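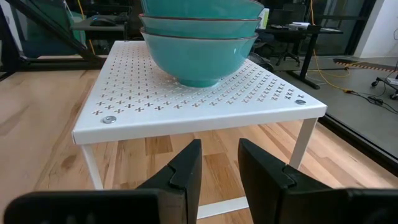
Gripper lifts the whole bowl stack when it should take one bowl

Posted by Sunita Upadhyay in Grippers and Hands

Hi all! I'm pretty new to this and having a great time with it, so please forgive any wrong terms. We are teaching a two-finger gripper to unstack ceramic bowls, and most of it works so well I still grin when I watch it. But there is one fault I can't shake.

The job is to take the top teal bowl from a stack of three and set it down on its own. The fingers pinch the rim, the arm goes up, and sometimes the second bowl comes along for the ride. It hangs on for a moment and then lets go. In 56 tries this happened often enough that I stopped the run, and one time a bowl landed half off the edge of the stand. It didn't break, but I got a real scare and hit the stop button.

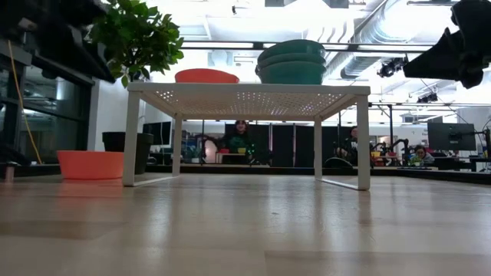
Teal stack and one orange bowl up top, the other orange bowl down on the floor.

The orange bowls never do this when they're by themselves, so I don't think it's a weak grip. I have the closing force at 80 percent. I tried 95 and it got worse! Controller is a Dreludar, software is Grukavo, both with the settings they came with apart from the force. Has anyone met this before? I'd love to keep using the real bowls and not switch to plastic.

Vlastimil Zeman

More force is going the wrong way. When you pinch a rim, one finger has to go down inside the bowl and the other goes outside. If the outside finger reaches too low it also presses on the rim of the next bowl, and then you are holding two. Raise your grasp height a few millimeters and drop the force until a single bowl just barely doesn't slip, then go up one notch from there.

Also check for water. Nested glazed bowls with a film of water between them stick like crazy. Dry them with a towel before each run.

Please put a towel or a foam mat on top of the stand, and keep hands away while the arm is lifting. A falling bowl makes you want to grab for it, and you should let it fall.

Sunita Upadhyay (replying to Vlastimil)

Oh wow, the water! I rinse them in the morning and I bet they go back in the stack damp. I'll dry them and raise the grasp.

One more thing that might matter. The plate work on the butcher-block table goes fine, and there I put the plate on a printed sheet with little X marks. The perforated stand has no sheet at all. Could the height be off over there?

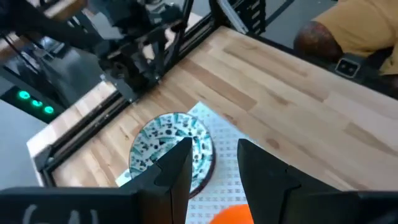 Carolina Cunha

Yes, it could be, and I think you're onto something! A stand that gets bumped or moved between runs can throw your heights off, and with nested rims a small error is plenty. Try it like this:

Empty the stand and bring the closed fingers down slowly until they just touch the top. Write down the height.
Do that at each corner. If the numbers don't match, the stand is leaning or the arm's base is.
Put one bowl on, measure its rim height the same way, then add the second and the third. Now you know the real gap between rims.
Set the grasp so the outside finger stops above the second rim.

Then add a pause. I lift a tiny bit, wait 900 milliseconds, and check the load before going any higher. If it reads like two bowls, the arm goes back down and opens. That one check saved me so many dishes, I love it.

Shanti Semwal

Had the same thing with soup bowls. Wiggled the wrist a little before lifting and the bottom one dropped off. Not sure it's the proper way but worth a try, good luck!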